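Student project: arm grabs the banana fine but keeps letting go too early. Ideas?

Asked by culmont_club on Monday, February 24, 2025
Tags: robot hand, pick and place, school project, teleoperation

Hi all! I help out with the after-school robotics club at Culmont and we are having the best year. Our group picked "clear the table" as the project for the Ludimdale student showcase, so the arm has to take pretend food and put each piece in the right dish. Strawberries were a disaster in December and are now pretty good. The banana is what's driving us up the wall.

The kids drive the arm by hand to record runs, then train on those runs and let it go by itself. We have 400 recorded runs so far, all items mixed together. On its own, the hand closes on the banana nicely, swings over toward the bowl, and then opens while it's still moving. Sometimes the banana lands in the bowl, sometimes it hits the rim and goes for a ride across the table (big cheers either way). 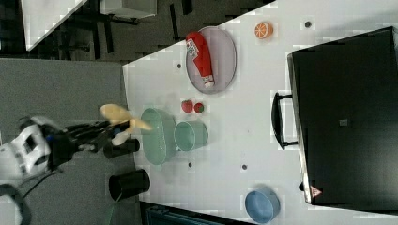
Banana on its way to the green bowl, ketchup bottle on the gray plate.

Things we tried already: slowing the whole arm down, which helped a little but made the strawberries worse, no idea why. Moving the bowl closer. Swapping the green bowl for the light blue one, no change. Is this a "record more runs" problem or are we recording the wrong thing? The showcase rules give us 5 minutes per table, so I can't slow it down much more.

3 answers

Gunvor Lindholm
Accepted answer

Oh I love this one, we fought the exact same thing with a toy carrot! My bet is on your recordings. Watch a bunch of them back and look only at the moment of release. Kids get good at driving the arm, and once they're good they start tossing — they open the hand on the way in because they know it'll land. The model learns the toss but doesn't have their timing.

What worked for us at Barrios:

Pick one or two drivers and have them come to a full stop over the bowl. Count "one, two" out loud, then open. It feels painfully slow to a twelve-year-old, so expect groaning.

Throw out the old banana runs where the hand opens while moving. Don't keep them for padding. We started with 990 runs and cut a big pile of them, and the smaller set did better on the first try.

Start the banana at different angles. If it's always lying the same way, the grip is always in the same spot, and then a slightly different grip puts the tip somewhere the model hasn't seen. A long thing sticks out a lot farther from the fingers than a strawberry does, so small errors at the wrist turn into big ones at the tip.

I'd put the arm back to its old speed first so your strawberries recover, then do the new banana runs at that speed. Mixing speeds in one set confused ours badly.

Please post how it goes, I want to see this at the showcase!

rj_risance

more data. we have 2,000 runs and it drops stuff way less

mentor_dot

Agree with Gunvor on the stopping. One more thing to check is the delay between your camera and the hand commands. If the pictures are saved a little late compared to the finger positions, the model will think the hand should open earlier than it should. Easy test: have somebody open and close the hand in front of the camera on a steady beat, then line up the video with the log. Ours was off by enough to see with the naked eye, and fixing it took one afternoon, most of which was finding the right cable.

Also mark your bowl position with tape for now. Get it working in one spot and then start moving things around.

Comment from culmont_club: Watched the runs with the kids today and yep, they're all tossing. One of them was very proud of it. We're re-recording with the two-count on Thursday and I'll do the beat test too. Thank you!!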